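Shared Workroom Notes, March

Quick one this month, the printer is down again and I'm typing this between two other things.

Table bookings first. The new sign-up sheet is up by the door at Paisan and it replaces the old one. Please stop writing on the old one. If your name is on the old one and not on the new one you do not have a booking, sorry, go and write it again. Morning slots start at 8:30, evenings at 6. Evening people have been running over. Lights out at 10 means out of the building by 10, with your stuff.

Dues. We have 87 paid-up members as of this week, up from last spring, very good. 11 people still owe for January. You know who you are, the reminder went out twice. Pay at the desk or drop an envelope in the slot, name on the front PLEASE. Two envelopes came in with cash and no name and I have no idea who to credit.

Wood finish. The big topic at the last meeting and it went on for most of an hour. Short version: the tabletops in the front room need recoating and we have to pick something. Three tables are in decent shape. The two by the window are worn through along the front edge and the grain is starting to lift, you can feel it with your hand. Choices are a hardwax oil or a water-based poly. Oil is easier to patch, any of us can sand a bad spot and wipe more on. Poly holds up better to glue and coffee but when it goes, it goes, and then you're sanding the whole top.

Quote from Runier for doing all five in poly was $249 in materials, we supply the labor. Oil comes to $241. So the money is not going to settle it for us.

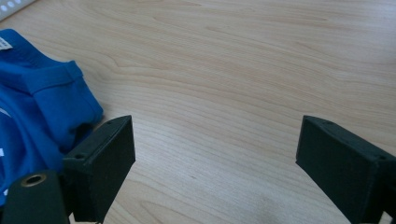 Several members want the oil no matter what it costs, and one wrote in after the meeting to say the poly smell kept her out of the room for a week last time and she'd rather sand twice a year than go through that again. She also asked that whatever we choose, it be done over a long weekend with the windows open. Fair enough. Noted, and I'll bring it up.

The other side, from the bookbinding group mostly: paste. They use a lot of it, it sits, it gets wiped up late, and they don't trust oil to take it. They've offered to bring their own boards to work on if the vote goes against them. Very decent of them.

Vote is at the April meeting. Paper ballots, one per membership, so couples on a joint membership get one between you. If you can't come, leave your choice in the dues slot. With your name on it!! See above.

Either way the front room will be closed for a few days in May while the finish cures. Dates to follow when we know which product. The back room stays open but it's small, so book early, and leave the big projects at home that week.

Until then a few table rules, same as always:
Cutting mats under every blade.
No hot mugs straight on the wood, there are coasters in the blue tin.
Masking tape comes up the same day you put it down. We lost a strip of finish to tape left over the holidays.
Wipe with a damp cloth, not a wet one, and no spray cleaner. Somebody brought in a lemon one and it left streaks that took me an evening to get off.

Supplies. The Triltatus order came in short, no bone folders and only half the linen thread. Rest is supposed to be on its way. Imon sent the sandpaper, all grits, it's on the shelf under the sink. Please take one sheet at a time and put the used ones back in the tray if theres any life left in them.

Lost and found is overflowing. One gray scarf, reading glasses (two pairs), a very nice steel ruler, a lunch container I am not going to open. All of it goes to the thrift store at the end of the month.

Next newsletter in April, after the vote. Send me your items before the meeting this time, not after.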